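I went into November with a wish list and came out with a spreadsheet, and I blame Nesrin Yalçınkaya for that. She plans equipment for a robotics group at Pirnholm, and when I told her I wanted to price up a small data-collection project of my own, she laughed and asked how many spare fingers I'd put down. Zero! I'd budgeted for the arm and nothing else.

So we started over with the cheap end -- hand-held grippers, which you carry around and close on things yourself. Soft ribbed fingers, a camera, a person with a free afternoon. A small block and a couple of sofas by a window will do for a workplace.

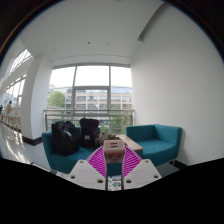
What goes on the list

Nesrin's draft has 14 lines, and the arm is number 10. Ahead of it come two grippers (one always ends up in a drawer, she says), finger sets, storage, and 45 hours of paid time for people to pick things up. I'd have guessed 10.

Then there are the quotes. Skandar wanted payment up front, Stanel gave us 90 days, and I'm still waiting to hear from Fang about spare parts.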